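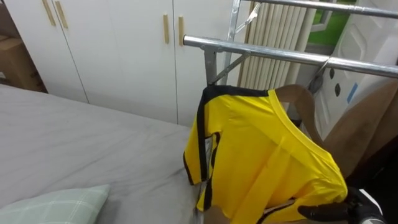
# 把持力の数字で布用グリッパを選ぶのをやめたい

衣類を扱うグリッパの比較表は、たいてい最大把持力、ストローク、開閉時間の順に列が並ぶ。剛体の部品を箱から取り出す作業ならこの並びで足りる。布の場合、この三列で順位をつけると現場での順位と合わない。筆者はハンガーに掛かった服の裾と肩をつまむ作業で三種類の指先を使い比べ、この列の並びを変えるべきだと考えるようになった。

比べたのは、Bendleyの平行二指(硬質樹脂の爪)、Flaltbergの平行二指(パッド付き)、それにDeduvskaの適応型二指である。アームと制御器は共通にし、制御周期も揃えた。試行は全部で3,074回になった。機種ごとの回数は揃っていない。Deduvskaのリンクに遊びが出て途中で一度外したためで、以下で機種間の差を細かい百分率で論じないのはそのせいでもある。

## 最大把持力は飽和している

薄手の布を一枚つまんで保持するのに必要な力は小さい。手元の三機種はどれもその値を大きく超えている。カタログ上で最も強いのはBendleyだが、保持の失敗が最も多かったのもBendleyだった。滑らかな生地では硬い爪の先端で接触が線になり、引く方向が少し変わると布が逃げる。力を上げると今度はしわの山だけを噛み、布を回転させながら落とす。

パッド付きのFlaltbergは力を下げた設定のほうが成績がよい。下げるとパッドの変形が残り、接触面が布の厚みの変化に追従する。上げきるとパッドが潰れ、硬い爪に近い挙動になる。したがって布用の表に載せるべきなのは上限より下限の値、つまり再現性をもって指令できる最小の把持力である。この値を公表している仕様書は少なく、載っていても測定条件がない。測るのは難しくない。爪の間に薄いロードセルを挟み、低い側から指令を掃引すればよい。筆者の環境では、最小側で指令値と実測値の順序が逆転する区間を持つ機種があった。静止摩擦の補償が粗いと、こうなる。

## 吊られた布は机上の布と別の対象である

布操作の評価は平らな机の上で行われることが多い。机上では台が反力を返すので、指先を押しつけながら閉じれば布は爪の間に入る。ハンガーに掛かった服には背後の支えがない。指が触れた時点で布は逃げ、ハンガーごと揺れる。フックがバーの上で滑れば、肩の位置そのものが動く。

吊った状態での接近では、爪の厚みと先端形状がほかの諸元を圧倒して効く。裾は片側の爪を裏に回せるのでまだ易しい。肩は事情が違う。布のすぐ内側にハンガーの木部があり、深く入れれば爪が木に当たり、浅ければ表面のしわだけをつまむことになる。許される挿入深さの幅が狭く、ここで適応型のDeduvskaは不利になった。先端が物に触れるとリンクが巻き込む動きに移り、閉じ始めの先端位置が意図した点からずれる。箱や容器では長所になる性質が、肩の把持では位置誤差として現れる。
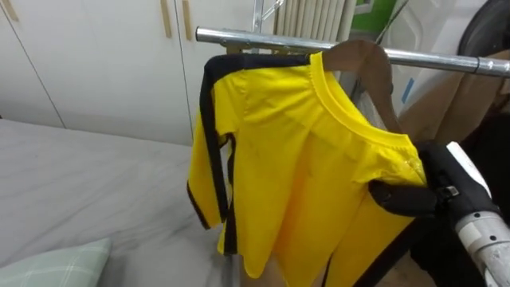
もう一つ、肩の把持では「つかめた」の定義が甘くなりやすい。爪の間に布があることと、続く動作に使えるつかみ方であることは別の条件である。ハンガーから外すために肩を横へずらす場合、縫い目の近くを押さえていれば力は服全体に伝わる。身頃の中央寄りを少量つまんだだけだと、その周りにしわが寄るばかりで肩は動かない。把持成功率だけを報告すると両者は同じ一件になる。筆者は途中から、把持後に40ミリ横へ引き、肩の縁が追従したかどうかを成功の条件に加えた。この条件を入れると、把持成功率で並んでいたFlaltbergとDeduvskaの間に差が開いた。

## カメラの位置は指先の評価に混入する

指先の比較と称する試験の多くは、実際には指先とカメラの組み合わせを比較している。頭部側のカメラから見ると、肩をつかみに行くグリッパは自分の爪と手首で接触点を隠す。指の幅が広い機種ほど隠れる面積が増え、遠隔操作でも学習した方策でも、最後の数センチの修正が遅れる。機械としての把持性能が同じでも、幅広の指は視覚の面で損をする。

手首カメラを足せば解決するという意見がある。半分は賛成する。Sutherlandの手首用カメラを付けた構成では裾の把持が目に見えて安定した。ただし肩では、視野のほとんどが近い布で埋まり、無地の部分では奥行きも姿勢も取りにくい。縁取りや縫い目のように色や段差が変わる線が入っていれば手がかりになるが、それは服の側の都合である。評価に使う服を一着に固定した報告では、指先の性能と、その服の見えやすさとが分離されていない。

遅延も同じ表に入れてほしい。手首カメラの映像が制御器に届くまでの時間は、筆者の構成で235ミリ秒だった。揺れているハンガーを追うには長い。接近を一度止め、揺れが収まってから閉じる手順に変えると成功率は上がり、一回あたりの所要時間は延びた。どちらを採るかは用途次第だが、成功率だけを並べた表では、待った構成が優れた指先に見えてしまう。

## 反論について

適応型の指を布で不利に扱うのは不公平だという反論は予想できる。家庭内の作業は布だけではなく、同じ手で容器も扱うのだから、総合点で選ぶべきだという主張である。総合点で選ぶこと自体には異論がない。問題は総合点に入る布の項目が、机上のタオル一枚で代表されていることにある。吊った服の項目を加えたうえでなお適応型が上に来るなら、その選択は妥当だ。

指先は方策の学習で補えるという反論もある。これも部分的には正しい。Bendleyの硬い爪でも、進入角を寝かせる操作を多く含むデータで学習させると失敗は減った。しかし300回分の操作を追加して得た改善幅は、爪の先に薄いゴムを貼ったときの改善幅より小さかった。データを増やす前に指先を替えるほうが安い場面は、おそらく今より広く認められてよい。替えた後には以前のデータの一部が使いにくくなるので、その損失も費用に入れる必要はある。

## 表に載せてほしい列

布用グリッパを出すメーカーと、比較記事を書く側の双方に求めたいのは次の項目である。

- 指令可能な最小把持力と、その測定条件
- 先端から5ミリの位置での爪の厚み
- 閉じ始めから接触までの先端位置のずれ
- 吊った布に対する把持率と、横引き後の追従率(別々に)
- 使用したカメラの位置と、映像の遅延
- パッドの材質、および交換までの試行回数

最後の項目は地味だが、筆者の試験で結果を最も濁らせたのはパッドの摩耗だった。表面が光ってくると滑らかな生地での保持が落ちる。落ち方は緩やかで、日ごとの記録だけでは気づきにくい。新品のパッドに戻した時点で成績が跳ね、それまでの一群の試行をどう扱うかで集計をやり直した。今は交換時点を試行番号で記録し、前後を別の群として集計している。

最大把持力の列を消せとまでは言わない。安全上の確認には要る。ただ、布の用途では左端に置く理由がなく、右端で十分である。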